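June, a little after nine in the evening

I have been meaning to write about my eyes for weeks now, and since the house is quiet and the dog has finally given up on a second supper, tonight seems as good a time as any. I went in for the long exam at Groltden this morning, the one I put off all spring (and most of the winter too, if I'm being fair), and my pupils are only now getting back to a normal size. I wore those flimsy roll-up shades the whole bus ride home and felt like a movie star with a head cold!

Eustaquio Orozco did the exam himself. He is such a patient man. He let me go over the same row of letters as many times as I liked and never once sighed, and when I told him that the left eye has felt gritty since the pool opened he pulled his stool right up and had a good long look. It's dryness, mostly, with a little redness at the corner from all those afternoons on the Killside path without a hat. He would like me to use the drops four times a day, blink more when I'm reading, and come back in the fall so he can compare. He also said I should keep fans and vents from blowing at my face while I sleep, and I had to confess that I've been doing just that every night, because it feels so lovely.

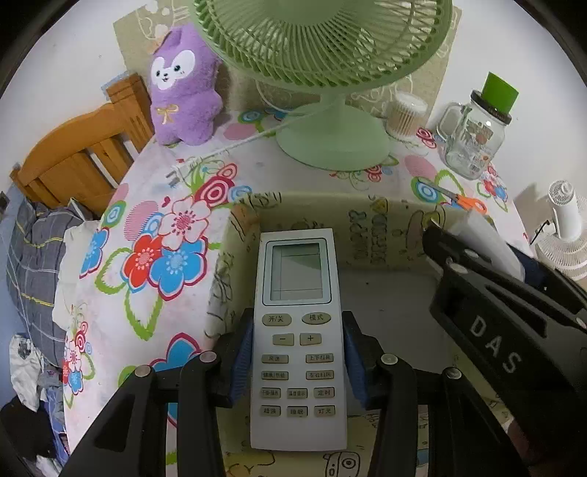

Wisier Neighbors Walking & Wellness Club

I copied that heading out the way we put it on all our pages, now that I've promised to turn some of this diary into something for the club. Doğukan Canpolat wants a few paragraphs on looking after your eyes in hot weather, and I said yes before I'd thought about it, as I do. He has the route for the next walk worked out already: 2114 steps from the Pagano gate to the duck pond, by his counter, and nearly all of it in shade, bless him.

So, what would I tell them? Wear the big hat, even when it's cloudy. Get the sunglasses that say they block all the UV, and don't go by how dark they look, which was my mistake for years and years. My new pair cost 40 dollars and they wrap around at the sides, so the wind doesn't get in either. Drink your water before you're thirsty. And if an eye stays red or hurts, or the light starts to bother you, call and get it looked at, don't sit home waiting the way I did.

Drops at breakfast, lunch and supper, and the last ones just now. They sting for a second and then it's wonderful. I still have to find my good hat, the straw one, which I think is in the hall closet behind the beach chairs.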